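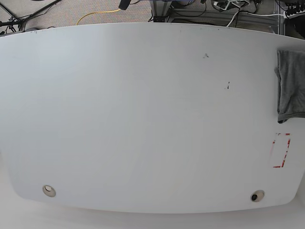 Cleaning a white laminate tabletop

Every spring somebody sells a new spray for this job. I have tried Flokix and I have tried Vellamik, and on a matte top I still can't tell either of them from dish soap and warm water. Save your money.

1. Clear the table and wipe off the crumbs with a dry cloth. A dark one will do, whatever the package tells you about white microfiber.

2. Put 2 drops of dish soap in a bowl of warm water. More soap means more streaks.

3. Wring the cloth out hard and wipe in long strokes, following the curve of the edge if your table has one.

4. Go around the cable grommets with a cotton swab. Don't pour anything near them – water goes straight through the opening and onto whatever is plugged in below.

5. Old tape marks: peel slowly, warm the leftover glue with a hair dryer on low, then rub with a little cooking oil. Leave it 10 minutes and wash again. "Magic" erasers work too, but they can leave a shiny patch on a matte finish.

6. Dry with a clean towel.

Yellowed plastic rings won't come back with scrubbing. Buy new ones or live with them.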